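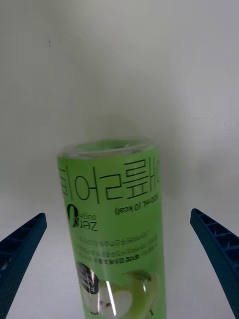
1 April 2022

Friday, end of the second week with the pick cell at Geum. Writing this at the kitchen table because I want the numbers down before I forget which ones were mine and which came off the dashboard.

Cell total for the week was 3,036 picks. Mixed drinks, mostly 500 mL bottles, some cartons on the last shift. Stops needing a person: 40. The dashboard calls these interventions. On the floor we call them stops, and the log sheet I started on Monday has a column for cause, which the dashboard does not.

Clear plastic is the main cause. The label gives the camera something to hold on to, the bare plastic at the end of a bottle gives it very little, and glare down the side of a glossy sleeve moves the grasp point off center. Green apple zero was better than the plain water, I think on account of the full wrap. Driltorell's technician wants us to tilt the overhead light and lower the approach speed. I tilted the light. The speed is locked behind a login I don't have, so that one waits.

The job itself. Before the cell, a shift on this line was 16 people, and you walked. Now two of us sit the cell and the rest have gone to inbound or to the Grondlow side of the building, where the returns are. Same pay grade, different shoes, as the notice put it in longer words. I walk very little now. My feet are fine and my neck is not. The monitor is mounted for someone taller, and the stool has no back. I filed a request for both on Tuesday.

What I notice most is the kind of attention. Picking by hand, you could think about something else for an hour and still hit rate. Watching the cell, I can't do anything else and I also have nothing to do, until the buzzer goes and I have to know at once what state it is in. Fingers open, fingers closed, item held, item not held. The recovery procedure is different for each and the screen does not always agree with the hand. I now look at the hand first.

Rate is the other thing. My old rate was mine. The cell's rate goes on the board under the cell's name, and the stops go on the board under ours. I raised this at the shift meeting. The supervisor wrote it down and said the Stiduvar software can be set to report by cause. It would be a small change — one column — but it would alter how the sheet reads to anyone upstairs.

Training for the second cell is planned for May. They want operators who can teach new items, meaning place one product on the white table, run the approach, correct the grip width, save, repeat with the next. I put my name down. It is slow work, but at least you are setting something instead of waiting for it to fail.

To do Monday: print new log sheets, ask again about the stool, check whether the light is still where I left it.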